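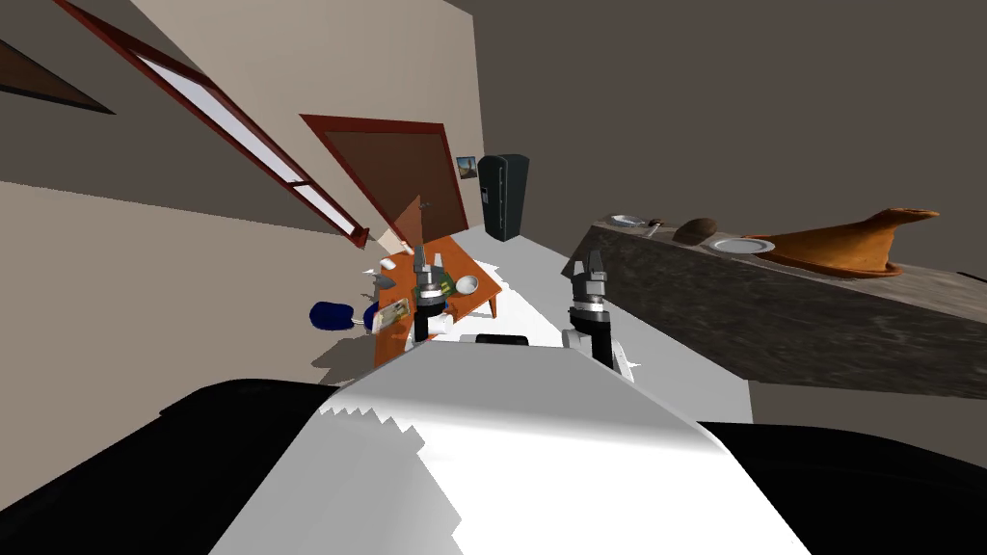 Ticket 1652 - dark specks on gripper finger in wrist view
Opened by: Waraporn Chantharasri
Product: Dremitico, kitchen room set
Opened: 26 January 2021
Status: open, workaround in place

What I'm doing

Hi all! I'm recording practice runs in the kitchen room (the one with the wooden table and the long stone counter) for the pick-and-place model. I drive the two arms by hand, Rilerix saves every camera, and the runs go off to Grewal for training overnight. We want 4000 of them, so I'd love to sort this out before I get much deeper in.

What's wrong

In the wrist view there are little dark marks on the inside face of the left finger. They have hard, jagged edges, and they run in a slanted row down one side of the light gray part. The right finger looks plain to me, though its inside face is a lot darker, so I could be missing something there.

My worry is the model learning from them. If the marks stay put in every run, fine, it'll probably ignore them. If they come and go with the lighting, I can see it deciding they mean "I'm holding something," and then we get a gripper that closes on thin air.

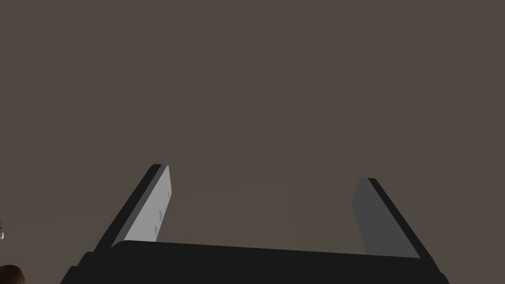

Wrist view, fingers open, nothing held. Marks are on the light gray inner face of the left finger.

What I've tried so far

1. Restarted Dremitico. Same marks.
2. Loaded an older save of the room from August. Same marks, so I don't think it's anything we changed lately.
3. Turned shadows off completely. Marks gone! But so are the shadows under the table and chair, and everything looks like it's floating. I don't want to train on that.
4. Swapped to the spare gripper model. No marks, but its fingers open to a different width, so I can't mix those runs with the old ones.
5. Recorded 15 short runs with the shadow quality bumped up one step. Much fainter, and the recording got noticeably choppy on my machine.

Reply from Carter Kennedy

Thanks for the step list, saved me a morning. This smells like shadow bias to me: the finger pad and the casing sit almost on top of each other in the model and the renderer can't decide which one is in front of the light. Can you raise the bias on the wrist camera only and leave the head camera alone? The setting is per camera in the Botidik profile, under lights. Try 2 and work up from there.

Reply from Waraporn

Found it - it was hiding under the advanced tab. At 2 the biggest mark is still there but the others are gone, and the recording is smooth again. I'll keep going with that for today and tag the new runs "bias2" so Grewal can leave them out if needed.

Still need from you: should I redo the runs I already sent, or can the old ones stay in the pile? I'd rather not drive them all again if I can help it.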